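4.2 Abandoned dishes and the problem of ownership

Much of the earlier writing on shared office kitchens treats the dirty mug as a failure of manners. Our diary material suggests a duller explanation. People at both sites, Stumitov and Hekdale, described themselves as tidy, and described the kitchen as untidy, without apparent discomfort at holding the two views together. Of the 254 diary entries, some 70 mention an item left in or near the sink. In very few of these does the writer admit to having left it.

We coded the entries by what the writer did next. The most common response was to wash one's own things and leave the stray item exactly where it was, sometimes after moving it slightly to get at the tap. Several diarists took care to put it back afterward. One Hekdale respondent described rinsing "around" a bowl for most of July, and reported feeling on better terms with the bowl than with the team next door.

A second response, which we call parking, was to move the item to a place that counts as neither dirty nor clean. The drying rack serves this purpose well. An object on a rack has been dealt with, in the sense that it now looks like something a person once intended to finish. Diarists rarely checked whether a parked item had been washed. They also rarely drank from one – a level of caution they did not extend to the shared milk.

Signs made little difference to either response. Stumitov had a polite notice by the tap throughout the diary period, and Hekdale had a less polite one. Respondents at both sites could quote their notice accurately and believed it was addressed to someone else. Where the wording was changed halfway through, entries about the new wording outnumbered entries about washing up, and most of them concerned the punctuation.
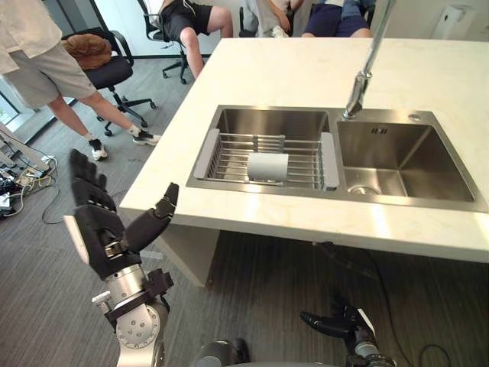

Figure 2. Parking depends on where a kitchen lets things come to rest. A rack kept in a cupboard has to be fetched, and fetching it tends to commit a person to washing something. A wire rack set across one basin of a double sink is always on offer, and a single white item lying on its side on the rods is enough to raise the question of whose turn it is. The second basin, in our coding, was treated as a separate area with its own rules, on which respondents did not agree.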